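Forum Betriebsalltag > Automatisierung > Arbeitsorganisation

Thema: Zweiarmzellen in der Vorrichtungsgruppe, wer macht was?

tevurik_q
Verfasst am Sonntag, 24. Mai 2026

Wir sind bei Stisari eine kleine Gruppe, die Greifabläufe an Alltagsteilen einrichtet: Töpfe, Deckel, Dosen, Ablagen. Bisher hat jeder seinen Tisch von Anfang bis Ende betreut. Ab Juni soll getrennt werden: Eine Person bestückt, eine zweite überwacht die Abläufe und pflegt die Fehlerliste. Begründung der Leitung (Jadwiga Mazurek): weniger Umrüstzeit. Ziel sind 40 Durchläufe pro Schicht und Tisch.

Mein Einwand: Wer nur bestückt, sieht die Fehler nicht mehr. Zum Verständnis die Greifersicht an einem Tisch mit weißer Lochblechablage, Edelstahldeckel und Topf. Die Werkbank mit dem Laptop steht dahinter. 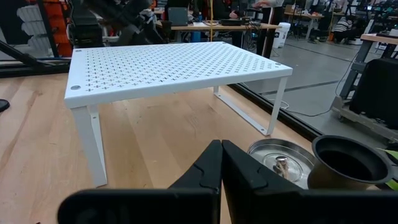

Antworten (6)

olteanu_k
Die Trennung haben wir seit zwei Jahren. Funktioniert, wenn wöchentlich getauscht wird. Ohne Tausch bestückt am Ende immer derselbe, und zwar der mit der niedrigeren Eingruppierung. Das gehört vorher geregelt, am besten schriftlich.

fivthorpe49
Widerspruch. Bestücken ist eine Anlerntätigkeit, Überwachen nicht. Wöchentlicher Tausch heißt, dass die Fehlerliste alle fünf Tage eine andere Handschrift hat. Wir hatten 2.000 Einträge und konnten die Hälfte nicht auswerten, weil "verkantet" und "verklemmt" je nach Bearbeiter dasselbe oder etwas anderes bedeutete.

olteanu_k
Das ist ein Problem der Fehlercodes. Feste Auswahlliste, Freitext nur als Zusatz. Dann ist es egal, wer einträgt.

tevurik_q
Auswahlliste gibt es, 49 Codes. Benutzt werden 2. Der Rest steht im Freitext.

Nachtrag zum Platzbedarf, danach wurde per PN gefragt. Beide Arme sitzen seitlich am Profilrahmen und treffen sich über der Tischmitte. Der Bildschirm steht rechts auf einem eigenen Pult. Wer überwacht, steht also auf dieser Seite. Zum Bestücken muss man an die Platte, und dafür müssen bei uns beide Arme in Halt sein. Freigabe erteilt der Überwacher. Bei einer Person am Tisch war das ein Handgriff, künftig ist es eine Absprache.
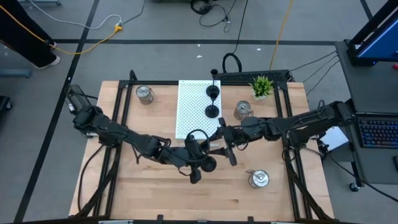 Zweiarmtisch mit Dosen und weißer Lochplatte, rechts das Pult mit Bildschirm

rahmenprofil
Die Freigabe würde ich nicht per Zuruf machen. Quittiertaster beim Bestücker, Start erst nach beiden Signalen. Steht das in eurer Gefährdungsbeurteilung? Bei geänderter Arbeitsorganisation muss die ohnehin überprüft werden.

fivthorpe49
Sehe ich auch so. Beim Tausch bleibe ich bei meiner Meinung: höchstens monatlich, und die Codes vorher auf ein Dutzend kürzen.

tevurik_q
Taster nehme ich mit in die Besprechung. Die Beurteilung ist noch auf dem Stand Einpersonenbetrieb. Monatlicher Tausch wäre für mich annehmbar, wenn die Eingruppierung für beide Rollen gleich bleibt. Dazu gibt es von der Leitung bisher keine Aussage.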